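Zwischenstand Herkuddale, Werkraum und Bibliothek
An: Helmut Hollmann
Von: Snædís Kjærgaard
2024-08-20

Kurz vorab, ausführlicher Bericht folgt mit den Belegen.

Bücherbestand: 1150 Bände erfasst, davon 565 neu eingebunden und mit Signatur. Rest liegt noch bei Stuven, die sind im Verzug – Leim kam zu spät. Ásdís Frandsen telefoniert jede Woche hin. Neuer Termin zugesagt, schriftlich haben wir ihn noch nciht.

Katalog: läuft jetzt über Imska. Umstieg im April war zäh, die alten Karteikarten aus Skov waren teils doppelt, teils ohne Jahr. Bent Vigfúsdóttir hat die Dubletten raus. Suche nach Ortsnamen geht, Suche nach Schlagwort noch nicht zuverlässig. 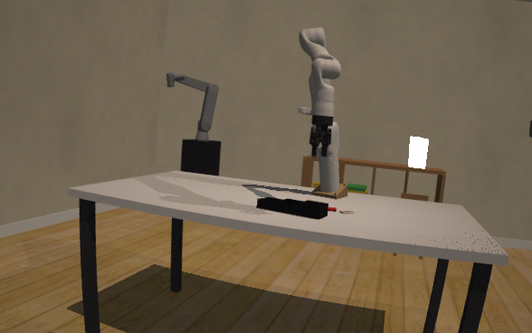
Reicht das Geld für die Buchbinderei bis Jahresende?
Für die schon beauftragten Bände ja, für die großformatigen Atlanten fehlen 500 Euro.

Die Atlanten würden wir ungern schieben, drei davon sind am Rücken offen und dürfen so nicht in die Ausleihe. Bitte um Rückmeldung, ob wir aus dem Posten Fahrtkosten umschichten können. Da ist noch Luft, die zweite Fahrt nach Skov haben wir gespart.

Öffnungszeiten: unverändert. Lesekreis von Halldóra Hviid wird gut angenommen, will im Herbst einen zweiten Abend. Heizung dafür noch klären.

Offen also: Termin Stuven, Schlagwortsuche, Umschichtung. Belege schicke ich gesamelt nach, sobald die letzte Rechnung da ist.

Gruß
S. Kjærgaard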